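로봇 그리퍼로 벨트와 끈류를 정리할 때의 작업 기준

Runasby 살림·공방 메모 / 자동화 편

가정용 로봇팔이나 공방의 소형 협동로봇에 벨트 정리를 맡길 때 적용하는 기준이다. 대상은 허리 벨트, 가방 끈, 공구 고정용 스트랩처럼 폭이 일정하고 납작한 물건이다. 전선과 체인은 별도 항목을 따른다.

1. 작업면
상판의 부스러기와 물기를 먼저 닦는다. 광택이 있는 석재 상판은 조명이 그대로 비치므로 손목 카메라의 윤곽 검출이 흔들리기 쉽다. 조명 각도를 낮추거나 확산판을 끼우고, 그래도 반사점이 남으면 해당 구역을 파지 후보에서 제외한다. 무늬가 강한 대리석에서는 얇은 맥을 끈으로 오인하는 경우가 있다. 배경 보정은 빈 상판에서 한 번 실시하고 조명을 바꾼 뒤에는 다시 한다.

2. 감긴 벨트의 접근
세워서 감은 벨트는 위에서 수직으로 접근한다. 고리가 겹친 곳에서는 앞뒤 고리를 함께 집지 않도록 집게 한쪽을 고리 안쪽 빈 공간에 넣는다. 접근 마지막 구간의 속도는 이동 속도의 최대 70퍼센트로 제한한다. 물체가 렌즈에 지나치게 가까우면 초점이 흐려지므로 파지점은 그 전에 확정한다.

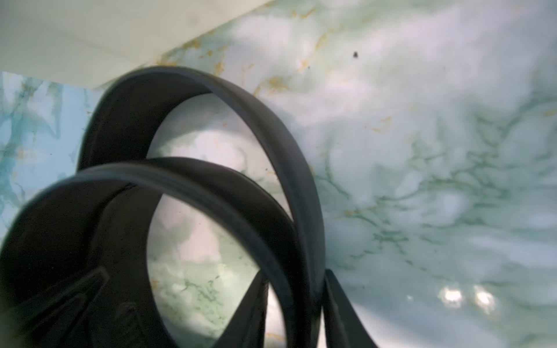
대리석 위에 감아 둔 검은색 벨트. 고리가 겹쳐 있고 끝은 오른쪽 아래로 빠져 있다.

3. 파지 위치
끝단이 밖으로 나와 있으면 끝단을 우선한다. 끝단이 가려졌으면 바깥 고리의 윗부분을 잡는다. 버클은 무게중심이 치우쳐 회전이 생기므로 잡지 않는다. 표면에 돌기나 박음질이 있는 벨트는 그 부분을 피해 평평한 곳을 문다. 고무 패드는 마모가 보이면 좌우를 함께 교체한다. 한쪽만 갈면 벨트가 비스듬히 물린다.

4. 힘과 재시도
파지력은 가장 낮은 단계에서 시작해 한 단계씩 올린다. 재시도는 3회까지로 하고, 이후에는 팔을 대기 위치로 돌린 다음 사람이 벨트를 다시 놓는다. 같은 자리를 반복해서 물면 가죽이나 코팅면에 눌린 자국이 남는다. 들어 올린 뒤에는 2초간 정지해 흔들림이 가라앉은 것을 확인하고 이송한다.

5. 주변 물체와 안전
선반이나 상자가 작업면 위로 나와 있으면 그 아랫면까지 충돌 영역에 등록한다. 카메라가 내려다보는 각도에서는 모서리만 잡히고 두께가 누락되는 일이 잦다. 동작 중에는 늘어진 끈을 손으로 잡지 않는다. 끈이 관절에 감기면 비상정지를 누르고 전원을 분리한 상태에서 푼다.

6. 기록
실패한 파지는 접근 각도, 파지력 단계, 조명 상태를 함께 적는다. Wetavell 양식을 쓰는 경우 오류 코드 311은 이중 파지에만 사용하고 미끄러짐은 비고란에 적는다. 프로그램을 수정했으면 수정 전 파일을 같은 폴더에 보관한다.

관련 항목: 전선·체인 정리, 그리퍼 패드 세척, 석재 상판 조명 설정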